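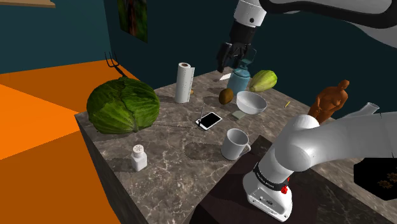
By Kirsten Leclerc

Omex opened its doors in March to let the public see its kitchen robot, and much of what the public saw was on a screen. The company's open day at its Kerslake building drew a decent crowd, most of whom spent the afternoon watching a computer simulation of an arm at a marble counter, with a cabbage, a kiwi, a mug, a bottle and plenty else laid out within its reach.

The arm is white, with a black two-finger gripper, and the software that tells it what to do is called Bretine. Omex says Bretine has now been through 3,471 practice runs in simulation. Staff repeated that number often. They were slower to say how many of those runs ended well, and when I asked, I was told the scoring was "being reworked."

The idea behind the demonstration is simple enough. A visitor picks something off the counter, types a short request, and the arm tries to carry it out. Asked to lift the blue bottle and set it down by the mug, it did so without trouble on the first go. The kiwi took two tries. The cabbage, which is far and away the biggest thing on the counter, was not on the list of items we could choose from. A man behind me asked why, and the answer was that large produce is "on the roadmap."

Tipene Brunton, who runs the demonstration program for Omex, said the simulated kitchen lets his team change the lighting, the wall color and the clutter in minutes. "You can't do that in a real house," he said. "We can give it a mess it has never met before."

Fair point, but a real house also has sticky counters, wet glasses and people who walk through. A mug in a simulation weighs what the software says it weighs. Brunton agreed that moving to real hardware is the hard part and said the company has four arms working at a test site in Potau. None of them made the trip. I asked whether reporters could visit the site and was told to send an email, which I have done.

He also would not give a price or a sale date. A handout near the door promised help for "busy families and older adults," though the only task on offer all afternoon was moving small things from one part of a counter to another. No chopping, no washing, no putting away. A woman who had come with her mother, who has arthritis, told me she had hoped to see it open a jar.

To be fair to the engineers, they were more careful than the handout. One of them spent a good while showing a teenager how the software plans a path for the gripper, and she was frank that clear glass still gives it trouble. That talk was the best part of the day, and it had maybe six listeners.

Omex plans a second open day later in the year and says at least one working arm will be in the room. The company is taking names for it at the front desk in Kerslake. Visitors will again be able to choose from a set list of items, and Brunton said he could not yet say if the cabbage would be on it.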